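Courses > Workshop Automation > Unit 2 > Looking after the two-arm cell
Print this page | E-mail this page

Right, setting up. Most of you will want to go straight to picking, and I did too my first year (I lost a whole afternoon to it). Please check the fingers first! Close the gripper fully, sight along the tips, and if one sits proud of the other, loosen it, square it up and do it again. Small glossy pieces in a shiny tin are very unforgiving of a crooked finger.
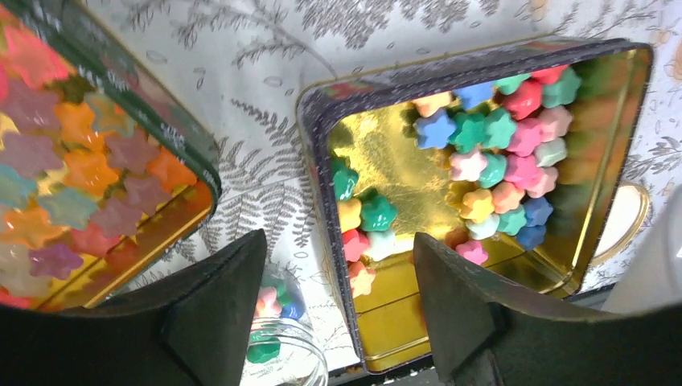

Next comes the wrist camera. Set the exposure with the gold tin underneath it, lid off, lamps on, exactly as you'll be running. Then do a slow approach and stop well above the rim. Merja Mäkelä's group last December set theirs over plain cloth and got 131 bad picks out of 300 -- we still have the log if anybody wants a cheerful evening.

Cables now. The purple ones are clipped along each arm, and they need slack at the wrist and at the elbow. Jog every joint to both ends of its travel, slowly, one arm at a time, with your hand near the stop button. If a clip creeps, move the clip and leave the cable alone. While you're down at the front, go over the bolts that hold each base to the long black plate, and write the date in the cell book.
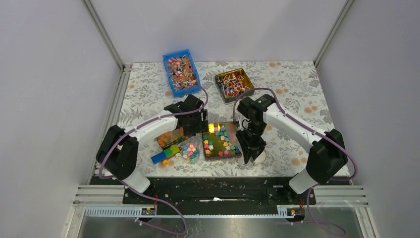
Nanami Kawaguchi asks whether the arms have to be re-zeroed every time a base bolt is touched, or only if it was loose.

Every time, I'm afraid! It takes around 2 minutes per arm and saves a lot of head-scratching later. Bring the cell book to the next session, we'll start with the finger pads.

Comments (2) | Shares (0)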